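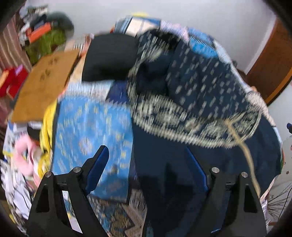

Chapter 3
Folding and Sorting Clothes at Home

In this chapter you will learn:
how to sort a mixed heap before you begin to fold
how to fold garments with a hood, a zipper or a cord
how to decide the order of the work

In November the students of the housekeeping course in Tokeseck are asked to write down every household task they do during one week. Folding is on almost all the lists, and it is also the task which most of them put off until the evening. The clothes come off the line, they are carried to the nearest bed or chair, and there they stay. After one or two days the heap has become a mixture of shirts, bed linen and sweaters, and to find one particular thing you must disturb all the others.

The first rule is to sort before folding. Make one group for flat pieces, such as sheets and pillowcases, and another for garments with sleeves. Garments with a hood should wait until the end. They are thick, they do not lie flat easily, and when they are placed low in a pile they make everything above them lean to one side.

The second rule is to use a surface that is big enough. A bed is very suitable for this work. Straighten the bedcover first and lay each garment fully open on it, with the front side up, before you make any fold.
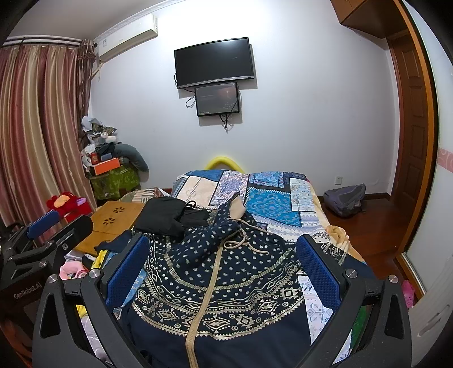
Figure 3.1. A navy hooded garment with a long zipper, spread on a bed.

With a patterned garment like the one in Figure 3.1, the decoration can help you. The curved band of cream print goes across the middle, so you can compare the left part with the right part and see if the cloth is pulled more to one side. A zipper which bends a little, as in the figure, should be made straight with the flat hand, from the neck down to the bottom edge. The drawstring is put inside the hood. If it stays outside, it catches on the next garment in the drawer — a small thing, but it costs time every morning.

After this, fold the sleeves to the back, bring the two sides toward the center, and turn the lower part up to meet the neck. The hood is folded down last.

Liviu Gavrilă, who taught the course for many years in Renen, asked his students to fold the same sweater again and again until the two edges met without correction. We do not ask so much here. It is enough that the finished piece can be lifted with one hand and does not open.

Key words: heap, bed linen, drawstring, hood, edge

Before you read section 3.1, write down where the clean clothes are put in your own home, and how long they usually remain there.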